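Kit de tejido para sutura Plodent: nuestra opinión después de un curso entero

Llevo el taller de robótica quirúrgica de los jueves en el centro Grurkstead, con estudiantes de ingeniería y unos pocos de medicina, y hace tiempo que quería sentarme a escribir sobre el kit de Plodent, porque cuando yo buscaba opiniones antes de comprarlo apenas encontré nada en español. Aviso de que me enrollo un poco, así que quien tenga prisa puede saltar al final.

El kit trae las piezas de tejido envasadas, agujas curvas con hilo en dos colores (negro y azul verdoso), una bandeja con ventosas y un frasquito de sangre simulada. Nosotros pagamos 418 euros por la caja grande, envío incluido, y nos llegó en cuatro días muy bien embalada. Antes trabajábamos con las láminas de silicona de Justolau, que son baratas y limpias pero se rajan en cuanto el brazo tira un poco de más, y los chicos acababan aprendiendo a coser silicona - que es otra cosa, y no siempre útil.

El cambio se notó desde la primera tarde. La superficie es húmeda, cede, brilla bajo la luz y obliga a ajustar la exposición de la cámara de muñeca, algo que con la silicona ni nos planteábamos. El ejercicio que más nos gusta es el de la incisión larga: se va cerrando con puntos sueltos, pasando la aguja de una pinza a la otra, y se cambia de color de hilo a medio camino para revisar después quién hizo qué tramo.

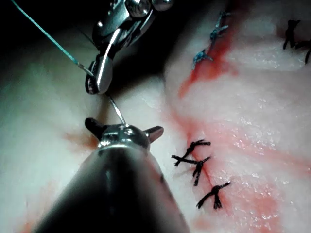 El hilo azul me parece un acierto enorme. Se distingue muy bien sobre el tejido claro, también cuando hay manchas rojas alrededor, y a Karim Qudah, que está haciendo su proyecto de fin de grado sobre el seguimiento de la aguja, le ha ahorrado muchísimas horas de etiquetado. El negro también contrasta, aunque en las zonas de sombra se le pierde al programa más a menudo.

¿Pegas? Alguna hay, claro. Las agujas resbalan en las pinzas más que las de Mahlangu, y con principiantes eso desespera (¡qué suspiros se oyen en esa sala!). Las piezas, una vez abiertas, nos aguantan 2 sesiones en la nevera y luego se ponen blandas por los bordes. La bandeja cumple, pero las ventosas son flojitas y al final la sujetamos con mordazas. Y las instrucciones vienen solo en inglés, con unos dibujos diminutos.

El recambio de tejido sale por unos 40 euros, así que para practicar nudos seguimos tirando de silicona y guardamos lo bueno para cuando el grupo ya tiene algo de soltura. Para un club pequeño yo empezaría por la caja básica y pediría agujas aparte. Nosotros repetimos en diciembre, que empieza el grupo nuevo, y ya les he escrito para preguntar si venden el hilo azul suelto.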